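FLORNHAM HOUSING COOPERATIVE
Minutes of the General Members' Meeting
4 September 2021
Held in the ground floor common room, Lebrun Street building

Call to order

The chair called the meeting to order at the posted time. Quorum was confirmed by the secretary from the sign-in sheet. Members attending by phone were asked to state their unit for the record and to stay muted unless speaking.

The agenda was approved with one change. The item on shared kitchens was moved ahead of the item on bike storage, at the request of the member presenting it, who had to leave early.

Minutes of the previous meeting

The minutes of the May meeting were taken as read. One correction: the boiler contract was described as "renewed." It was extended on the old terms until the end of the year and has not been renewed. Motion to approve as corrected. Seconded. Carried.

Matters arising

Front door closer. Replaced in both entrances. The Lebrun Street door still slams when the back hall window is open. The maintenance lead will adjust it again.

Laundry room drain. Cleared. The plumber recommends a lint trap on each machine. Traps have been bought and will be fitted when the machines are next serviced.

Letter to the city about the alley lights. Sent. No answer received. The secretary will send a second letter and copy it to the ward office.

Financial report

The written report was sent to all members with the agenda. Income from monthly charges is on budget. Water is over budget on the Cilier Road building only. The board believes a leaking supply line behind the trash enclosure is the cause, and it has now been repaired. The next bill will show whether that was the whole problem.

A member asked why snow removal was still listed as unpaid. The contractor sent the invoice to the old management address. It has been received and will be paid this month.

A member asked whether the reserve fund could be moved to an account paying better interest. The board looked at this in the spring and found that the better rates came with notice periods that would tie the money up before the roof work. It will be looked at again once the roof is paid for. The member asked that this be noted. So noted.

Motion to accept the financial report. Seconded. Carried.

Roof work, Cilier Road building

Altora has been chosen for the roof replacement. Its bid was not the lowest, but it was the only one that included the flashing around the stair tower and disposal of the old insulation. The contract runs 42 days from the first day on site, with an allowance for rain.

Members in the top floor units will have notice taped to their doors before work starts over their ceilings. Pictures should be taken off walls and shelves should be cleared of anything that could fall. The rear parking spaces will be closed for the dumpster and the material hoist. Members who normally use those spaces may park on the Lebrun Street lot and should put their unit number on the dashboard.

Questions from the floor:

Whether the satellite dishes would be put back. Only dishes with written permission on file will be put back. The office will write to the others.

Whether work would start before eight in the morning. The contract says no noisy work before eight. Deliveries may come earlier.

Whether there would be an increase in monthly charges. No increase is planned for this work. It is being paid from reserves.

Shared kitchens

The member presenting gave a report on the two common kitchens, which reopened over the summer with new rules. Use has been steady. The main complaints have been about food left in the refrigerators, the breaker tripping in the Lebrun Street kitchen, and appliances brought down from units and left on the counters.

On the breaker, the electrician found that the counter outlets are all on one circuit. Running a second circuit is possible but means opening the wall behind the sink. Until then, members should run only one heating appliance at a time at the counter. This includes toasters, kettles, hot plates, waffle irons and combination breakfast machines.

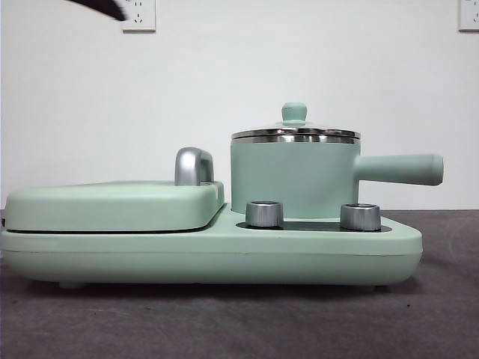
Combination breakfast machine with grill section and saucepan on a heating plate. Counts as one heating appliance under the kitchen rules.

There was discussion about whether small appliances should be allowed to stay in the kitchens at all. Several members said they have no counter space in their own units and had understood the common kitchens to be for this purpose. Others said the counters were getting too full to prepare a meal on. One member said that anything left out is used by everybody and cleaned by no one.

Motion: that privately owned appliances may be kept in the lower cabinets of the common kitchens if labeled with a unit number, and may not be left on the counters overnight. Unlabeled appliances will be held in the office for 4 weeks and then donated. Seconded.

An amendment to shorten the holding time was proposed and did not find a second. The motion was put to the vote by show of hands and carried, with abstentions.

Refrigerators will be emptied on the last day of each month. Labeled and dated food will be left alone.

A spending limit of $200 was approved for shelf liners, labels, a marker on a string, and a new dish rack for the Cilier Road kitchen.

Bike storage

The basement bike room is full. A walk-through found a number of bikes with flat tires and no tags. Tags will be given out at the office. Bikes with no tag at the end of the tagging period will be moved to the shed behind the Cilier Road building and listed on the notice board before anything is done with them.

A member asked for a place to keep cargo bikes, which do not fit through the basement door. The board will measure the space beside the Lebrun Street ramp. It may conflict with the fire lane, so the fire marshal's office will be asked first.

Children's scooters do not need tags but must be kept on the hooks.

Garden plots

Two plots are open. Both have been offered to the next names on the waiting list. Plot holders are reminded that the hose must be shut off at the wall and not only at the nozzle. The compost bins are not to be used for cooked food or pet waste. The gate lock has been changed and plot holders may pick up the new key on signing for it.

The request to keep hens was withdrawn by the member who made it.

Laundry hours

A member in a unit above the laundry room asked that the closing time be made earlier. Members who work evening shifts objected. It was agreed to leave the hours as they are, put rubber mats under the dryers, and come back to the matter at the next meeting.

Elections

Two seats on the board come open at the end of the year. Nomination forms are in the office and on the notice boards. A nominee must have been a member for at least one full year and must not be behind on charges. A member asked whether subtenants may stand. Under the bylaws they may not.

Other business

Package thefts were reported at the Cilier Road entrance. Members are asked not to buzz in callers they do not know. The board will get a price for a parcel locker.

The hallway carpet on the second floor of the Lebrun Street building has come loose at the top of the stairs. Tape has been put down. Maintenance will re-glue it.

A member thanked those who cleaned up the courtyard after the storm.

Recycling pickup has changed to every other week. The schedule is posted in both trash enclosures. Cardboard must be broken down flat or the hauler will leave it.

Action items

Maintenance: adjust front door closer; fit lint traps; mats under dryers; re-glue carpet.
Secretary: second letter to the city; nomination notice.
Board: price for second kitchen circuit; price for parcel locker; measure ramp area and contact fire marshal.
Office: appliance labels; bike tags; letters about satellite dishes.

Next meeting

The date will be posted on the notice boards and sent with the agenda. Items for the agenda should reach the office in writing two weeks ahead.

Motion to adjourn. Seconded. Carried.

Minutes taken by the secretary. Draft until approved by the members.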